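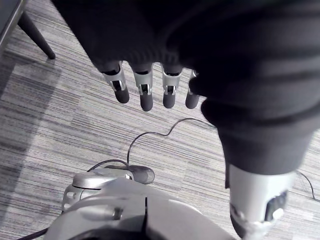
22 Jan 2020 — Dark knits, cuffs

Spent the day on the dark pullover and what is left of the winter mending. Notes mostly for my own use, to be read before I start the next one in July and have forgotten all of it.

The cuff first. The rib is still too wide for the fabric above it. Left to hang, it bunches into soft vertical folds just over the fingers, and the rest of the sleeve goes down in a thick rumpled column. A rib that fits should stretch a little at the wrist and stay put. I had put this down to washing, then to the yarn, and have now settled on stitch count. The Sæther pattern goes straight from sleeve to cuff with no decrease round between them, and relies on the rib to pull in unaided. In a springy wool it might. In this one it doesn't.

Measured the rib flat, then stretched, then flat again after ten minutes. It came back most of the way. Recovery is acceptable. Width is the problem.

Options as I see them:

Run elastic thread through the wrong side of the rib. Quick, reversible, unpleasant against the skin. Also shows when the rib is stretched, even in black.

Pick up a round above the cuff, cut, rip the rib down and reknit it on a smaller needle with fewer stitches. One evening per sleeve if the light is good.

Leave it and wear the sleeves turned back.

Going with the second. The cuff was worked on 4 mm needles, the same size as the body, against my own note from the last pullover, which says in capitals to go down at least one size for all ribbing. Two sizes would be better here. I will try 3.25 and swatch it first.

Yarn

The yarn is from Cusenitz, bought as one lot through Brillen with two cones wound off the same dye batch. Total 2780 meters by the labels. I have no independent check on that figure and no plan to make one. The body and both sleeves are done and there is a full cone left over with a bit on the other, enough for the cuffs and a hat.

The color is very dark, near to black. In the lamp it reads as black and at the window as something a shade warmer. Working in it after supper is a waste of time. I dropped a stitch in the left sleeve in December, did not see it until the sleeve was off the needles, and had to ladder it up with a crochet hook by daylight. The repair is sound but the column is slightly tight and I know where it is.

It also holds every bit of lint on the premises. Brushed it down with the clothes brush, wrong side first, then right side, always with the grain. Tape roller for the shoulders only. The roller lifts fiber from the surface along with the lint, and after a few passes the knit starts to look hairy.

Washing

Washed the swatch again today to see whether it changes on a second round. Lukewarm water, a capful of Unotum, fifteen minutes without moving it, one rinse, rolled in a towel and stood on. Some dye still in the water, less than last time. Pinned nothing. Laid it flat on the rack by the stove but not near enough to be warmed.

Gunvor Sjögren puts hers through the machine on the wool program and spins at 800, in a net bag, and has done so for years with no felting that I can find. I asked her to show me the gray one she has had longest. The elbows are thin but the cuffs are square and even, which is more than mine are. Her view is that hand washing does more harm than the machine, from the weight of the water when the thing is lifted out of the sink. There may be something in that. I lift with both hands and a colander now.

Will risk the swatch in the machine next. Not the pullover.

Sleeve length

Tried the sleeves against the old brown pullover, laid one on the other on the table, shoulder seams matched. The new ones are longer by the depth of the rib. Part of this is the knit dropping under its own weight when it hangs, so from now on nothing in this yarn goes on a hanger. Folded, sleeves in across the back, on the shelf.

If the reknitted cuff is narrower it will sit at the wrist and hold the extra length above it as a slight blouse. That is tolerable. If it looks bad I shall take four rounds out of the sleeve at the same time as the rib, while everything is open anyway. Decide before cutting. Write the number down before cutting.

Other mending

Teodor Lindholm brought back the two pairs of socks. Heels darned on the smaller pair, woven darn, doubled yarn, edges taken well out into sound fabric. The other pair is past it. Kept the legs for the yarn and threw away the feet.

Moved the buttons on the gray cardigan over by one stitch. The top buttonhole has stretched and needs a round of blanket stitch, which I did not get to.

Sorted the needle case. Two 3.25 circulars, one with a rough join that snags on dark wool every time it passes. Rubbed it with fine paper and then with wax. Better. Still marked it with a thread so I take the other one first.

Stock

Low on black sewing thread, blunt wool needles and locking markers. The markers are all pale green, fine on dark knit. Brillen has the thread on 3000 meter cones, much more than I can use, but the small spools cost nearly half as much. Will ask Gunvor if she wants to split one — wound onto old spools it would do us both for years.

To do

Swatch for the rib, 3.25, two by two, forty stitches, washed before measuring.
Machine test of the old swatch.
Blanket stitch on the cardigan.
Mark the pickup round on both cuffs in daylight, with light thread, before any scissors come out.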